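I've gone right off the idea that a bus should pay for itself. Our number 14 in Prindbridge is being cut to one trip a day, because it carries 50 people on a good morning and the council says that isn't enough. Fine, but has anyone asked what the road past my window earns? It got resurfaced in February and I never saw a ticket machine on it!

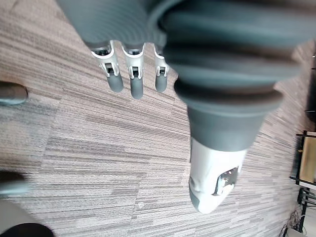

So who should pay for a quiet bus route? All of us, out of the same pot that pays for the street lights and the library.

I'm not being soft about this. My neighbour gave up her car last year and the bus is how she gets to the dentist, the bank and her choir (she's an alto, and a loud one). Take it away and she's stuck with taxis, or with me, and I'm a dreadful driver.
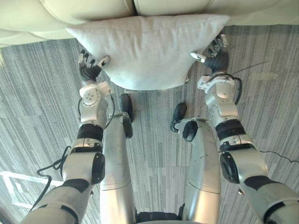 And then there's the petition – 400 names on it so far, from a town where people won't usually sign for a parcel. Half of them hardly ever catch the thing. They just like knowing it'll be there when the car won't start, and I think that's worth paying for. I've signed it, and I'll be on the 7.50 tomorrow with my flask.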